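**Lukeck** is a method for planning and checking robotic disassembly of used desktop computers. It treats a computer as a list of parts joined by releases (latches, levers, plugs and screws) and works out which release must be reached first. The method was developed under the Habte project and is normally run with the Vilorer planning software.

## Method

The computer is laid on its side on a slotted worktable with the side panel removed. Each part is given a position and an approach direction, and parts that block others are placed earlier in the list. The plan is then tried on the real machine at low speed. A separate fixture plate can be mounted on the table next to the case.
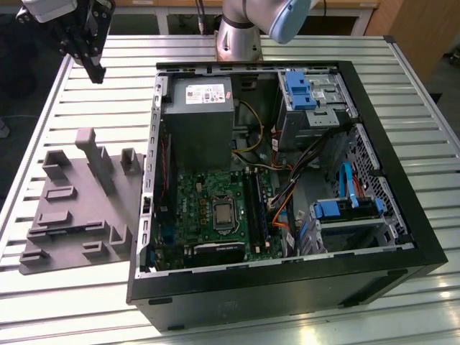

*Opened desktop tower on the worktable, with the fixture plate to its left.*

Cables are the main source of error. They bend, so their positions in the model are only estimates, and Lukeck assigns each one a keep-out zone. The processor area is handled as a separate stage, with a view taken close to the tool. The retention lever, the bracket and the processor are listed as three items.

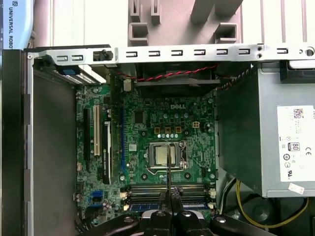 **Lukeck, Habte test site, 23 March 2018**

Work on the processor stage used a thin rod-like tool held between the gripper fingers. Its tip is brought to the lower edge of the processor, beside the memory slots.

## Results

The Zustix data set, compiled for the method, holds 2827 recorded approaches to 43 part types. Planning takes up to 1000 steps per computer. Two part types, both flat cables, were left out of the published results.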